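Hryhorii Shevchuk has been refurbishing desktop computers in Fundby for long enough that he no longer looks at the label on a power supply first. He looks at the wires.

"If the harness is cut short or the connectors are melted, I don't care what it says on the side," he says. "It goes in the scrap bin and I move on."

Shevchuk does the intake and sorting for Virken, a small parts reseller that buys retired office machines, strips them, and sells what still works. He shares the work with Nadiia Vasylenko, who handles testing and shipping. Last August they took in the biggest lot they had ever bought, from the Tkachenko building in Nivton. The paperwork said 1,000 desktops. They pulled 976 usable power supplies out of it.

"The rest had no supply in them at all, or one that failed on the bench," Vasylenko says. "For office machines that's a good result. They sit under a desk and they don't get worked hard."

Power supplies are awkward things to store. The body is a plain metal box with a vent grille and stacks well enough. The cables are the trouble. Each unit comes with a bundle of red, yellow, orange and black wires, and the bundles catch on each other as soon as two units are put side by side.

"You pick up one and three come with it," Shevchuk says. "Then you pull, and that's how you break a connector."

His answer is to tie each bundle into a loop before the unit leaves the bench. He doesn't wind it tight, because a tight wind puts a bend in the wire right where it leaves the housing. Once the loops are done, the units wait together at one side of the table next to an open cardboard box, with the clear divided bins along the back.

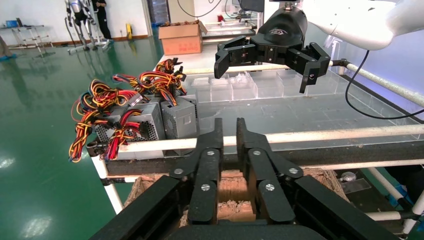 How do you decide which units get boxed together?

"By connector first, then by wattage," Shevchuk says. "A buyer who wants a certain main connector wants all of them with that connector. If I mix them, Nadiia has to open the box again, and then we've done the job twice."

The boxes are nothing special. Virken saves cartons that come in with other stock, and some have been opened so many times that the top edges have gone soft and ragged. Vasylenko would like to buy new ones. Shevchuk thinks the old ones are fine as long as the bottom holds.

"We've had this conversation," Vasylenko says. "The bottom holds until it doesn't. I tape every one of them twice now, across and then lengthwise."

They do agree on dividers. A carton with a corrugated grid inside is set aside as soon as it shows up. The narrow compartments are too small for a full supply, so they are used for loose leads, adapters and short harnesses, one to a compartment, with the connector facing up so it can be read without pulling the piece out.

"Before that we had a tub," Shevchuk says. "Everything went in the tub. I spent a whole morning looking for one adapter and found it at 11:30, at the bottom, under everything else."

The clear bins do a similar job for small hardware. Case screws go in them, and the rubber washers that come off some of the fans. Vasylenko likes that she can see from the side when a compartment is running low. She doesn't like how they show dust, and she wipes them down when she has a few minutes before the courier comes.
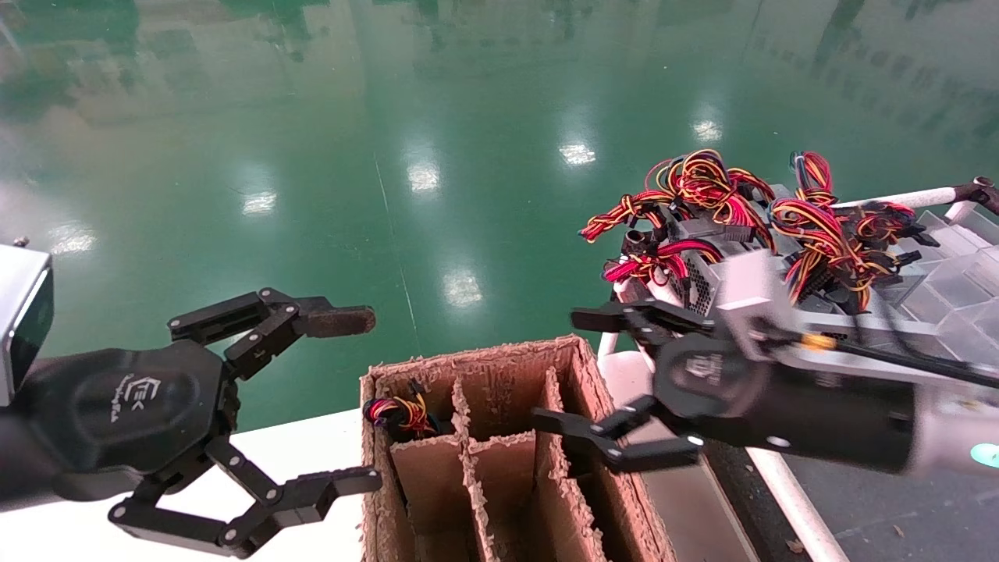 *A divided carton with a wired connector in one compartment, and power supplies piled on the clear tray.*

Testing happens after sorting, and Vasylenko is firm about the order. She used to test units as they came out of the machines, but then the good ones and the unchecked ones ended up on the same shelf. Now a unit is looped, sorted and carried over to her bench, and it gets a dot of paint on the label when it passes.

"Green dot, it can be sold," she says. "No dot, don't touch it, I haven't had it yet."

The most they have ever asked a single buyer to take is 64 units. Past that the pallet gets heavy for the small van, and the van is what they have. Most orders are for four or five.

Asked what he would tell someone starting out with a few old machines at home, Shevchuk thinks about it for a while.

"Don't open the supply itself," he says. "Leave the cover on. Unplug it, take out the four screws at the back of the case, slide it out and tie up the wires. Then put it somewhere you can find it again."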